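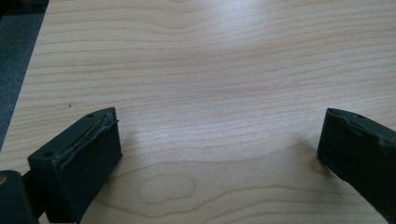 Gripper fingers over a tabletop at Sater, our returns and repacking site.

Returns Bench Operator (two posts)
Drarna, Sater site
Hours: 37 a week, early or late shift
Reports to: Sólveig Zoëga, bench supervisor

In July we moved part of the repacking work at Sater to 11 gripper stations. The site handles 2,647 parcels on a normal day, and most of the plain lifting and placing is now done at the stations. Staff who used to pack by hand now set up the stations, deal with the items the grippers drop or refuse, and check what goes out.

The job
You will look after four stations with one colleague. You will clear stoppages, change finger pads when they wear, and log each fault in Zekel, our stock system. Fragile and odd-shaped goods are still packed by hand — expect two to three hours of this each shift.

What has changed
There is less bending and carrying than before, and more standing and watching. Some people have found the pace harder to get used to than the work. Operators rotate every 90 minutes. No one is measured on individual speed.

What we ask
Experience in packing, assembly or machine minding. Good close eyesight, with glasses if needed. No programming. Training takes three weeks, on full pay.

Pay
£3,160 a month before tax, plus £215 a month for late shifts.

To apply, send a CV and a short note to Sólveig Zoëga at the Sater office. Visits to the floor can be arranged before interview, from 2 pm.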